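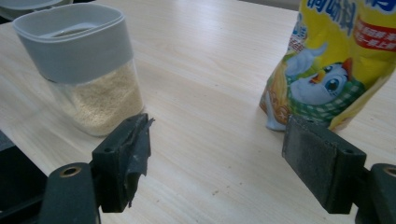
Ticket 119 – Boîte doseuse, couvercle qui ne ferme plus
Catégorie : réserve sèche, cuisine partagée Latach
Statut : résolu
Suivi : Omid Shojaei

Demande initiale
Le couvercle gris de la boîte transparente (modèle Pumwood, bec verseur sur le dessus) se soulève d'un côté quand on le referme. Le contenu prend l'humidité et fait des paquets. Le sachet jaune est entamé et je voudrais savoir si on peut transvaser le reste ou s'il faut attendre.

Réponse, 9 h 20
Merci de ne rien transvaser pour l'instant. Refermer le sachet avec une pince et le laisser debout sur la table. Préciser si le couvercle bloque toujours du même côté et si la boîte est passée au lave-vaisselle.

Complément du demandeur
Toujours du côté opposé au bec. Lave-vaisselle oui, deux fois en novembre, programme intensif. Avant cela, aucun problème.

Essai 1
Boîte vidée dans un saladier, couvercle lavé à la main à l'eau tiède, séché au torchon. Des grains étaient coincés dans la gorge du joint – retirés avec un cure-dent. Le couvercle descend mieux, mais il reste un jour de 4 mm à l'angle arrière.

Essai 2
Échange avec le couvercle de la boîte à farine, même modèle. Celui-ci ferme normalement. Le bac n'est donc pas en cause.

Essai 3
Joint démonté. Il était vrillé sur un angle. Remis à plat, puis laissé sous une planche à découper pendant la nuit. Au matin, fermeture correcte sur les quatre côtés. Boîte retournée au-dessus de l'évier avec un peu d'eau dedans : pas de fuite par le pourtour, quelques gouttes par le bec, ce qui est normal d'après la notice.

Remise en service
Bac bien séché avant remplissage. Ne pas dépasser le bas du couvercle, sinon les grains remontent dans la gorge et on revient au point de départ. Les paquets formés dans l'ancien contenu ont été jetés.

Pièces
Un joint de rechange a été commandé chez Ebrahimi, référence 56 au catalogue. Il sera rangé dans le tiroir sous le plan de travail, avec les pinces.

Note
Lavage à la main uniquement pour les couvercles. Les bacs peuvent continuer à passer en machine, programme court. Rouvrir ce ticket si le jour réapparaît.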